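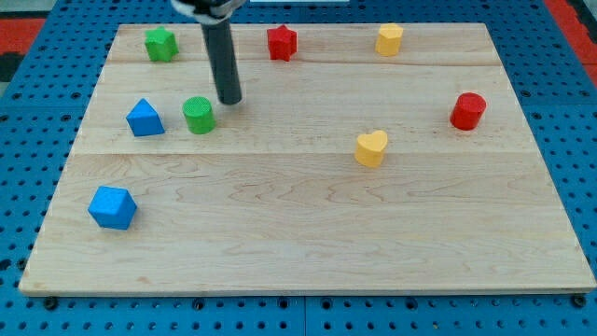

Category: Student Projects / Workshop Builds

The claim we set out to test was that a small arm built in a shared workshop can sort shapes by colour well enough to be left alone. I did not believe it when Mirta Herrera put it in the proposal in November, and after a term on the build I only half believe it now. Our bench is a pegboard base with a pale wooden board resting on it, and the blocks are spread over the board before each run. Most of the argument in this report comes down to layouts like the one with the blue prism sitting close beside the green cylinder, while the red cylinder is out on its own near the right edge. The arm treats those as the same sort of job. They are not the same sort of job.

What we built

The arm is a Kuto kit, second-hand, with two of the joints replaced. Bouchra Saber did the wiring and I wrote most of the control code. Wanda Ostrowski, who runs the Cukville workshop, let us keep a corner bench as long as we cleared up by 7 in the evening. The kit manual says the arm is ready to use in an afternoon. It took us 25 days, and a good part of that went on a loose shoulder joint the manual does not mention.

How we tested

Each run starts with the blocks placed by hand. The program picks a target, moves the tip over it, lowers, lifts and carries it to a tray. We did 40 runs with spread-out layouts and 30 with crowded ones. A run counted as a pass only if nothing else on the board was knocked. Amerley Essien wanted to count a run if the right block ended up in the tray, whatever happened to its neighbours. I argued against that and still would.

Results

Spread-out layouts mostly passed. Crowded ones mostly did not. The usual fault was the tip coming down slightly to one side and pushing the next block along. Stars and hearts were worse than cubes, and I doubt our explanation (that the program aims at the middle of the outline) is the whole of it, as we never tested it separately.

Mirta's view is that better lighting would fix most of this. We changed the lamp once, halfway through, and the next few runs looked better, but we had also tightened the shoulder again that morning. I would not put any weight on it.

Still to do

Repeat the crowded runs with the lamp fixed in one place. Log the shoulder position before every run. Ask Wanda about keeping the bench for another term.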